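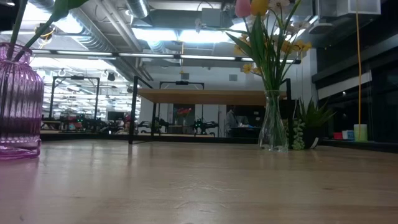 Aroha Maihi says a house sells in the hallway, before anyone has seen a bedroom, and that most sellers spend their money in the wrong room. Kavinda Marikar has heard this many times and agrees with half of it.

8 min read

Marikar has been getting houses ready for sale for 19 years, the last few of them under the name Provow. By her own records she has done 253. She keeps the records in a paper ledger with the street, the asking price, what she put in and what she took out. The last column is the longest.

"People call me and ask what furniture I'm going to bring," she says. "The first visit is all about what's leaving. I walk through with a roll of blue tape, and by the kitchen they've stopped talking to me."

She starts with anything that blocks a window. After that she looks at the floor. A rug that is too small makes a living room look smaller than bare boards do, and she takes up far more rugs than she lays down. She won't paint unless the color is very strong, and she has stopped arguing with sellers about beige.

Her half agreement with Maihi is about the hallway. Marikar thinks buyers make up their minds at the kitchen sink, where they stand and look out and picture an ordinary morning. "If there's a dish rack in the way, they don't stand there. So I take the dish rack."
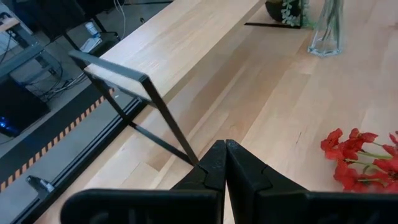 Family photos are the part of the job she likes least. Sellers know they are supposed to come down, and they still leave them up until the last evening. Marikar brings a flat box and wraps each one herself, with the owner in the room if they want to be. She used to hang prints in the gaps. Now she often leaves the nail holes filled and the wall plain. A thin black frame with nothing in it, where you see straight through to light wood, is a look she knows from catalogs and has never used in a sale. "A buyer will ask what happened to the picture," she says. "Then you're talking about the picture."

Her own rule on budget is simple. On a small house she tries to keep spending on new things under a few hundred dollars. The most she has gone over lately was a bungalow in February that came to $501, nearly all of it light bulbs and a shower door.

Get our home and garden letter once a month. Enter your email to subscribe. You can unsubscribe at any time.

The kitchen table causes more trouble than any other piece. Families want to keep the big one. Marikar wants a clear walk from the door to the back of the room, and she will swap in something smaller from storage if the owners let her.
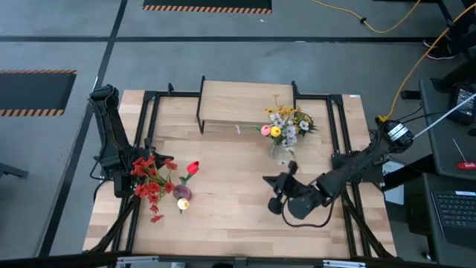

Light wood table with a low raised shelf.

She doesn't set places for dinner. She did for years, with napkins and glasses, until a seller's son ate cereal off one of the plates during a showing. These days she puts out one thing, or leaves the top bare.

"Pale wood is forgiving," she says. "Dark wood, I'm in there with a cloth every morning at seven."
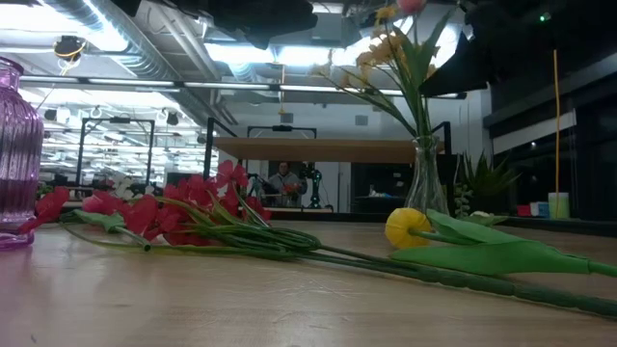 On smells, pets and the garage

Marikar doesn't use candles or plug-ins. Buyers ask what is being covered up. She opens windows for two days, washes the curtains and has the owners board the dog if they can. Cats are harder, and she asks only that the litter box go in the garage.

The garage itself she leaves mostly alone. "They want to know the car fits. Put the car in it."

She is taking on fewer houses this year and training an assistant, who has started a ledger of her own.

Related
Is it worth replacing a front door before you sell?
What to pack first when you have small kids
Storage units: questions to ask before you sign
How to clean old window tracks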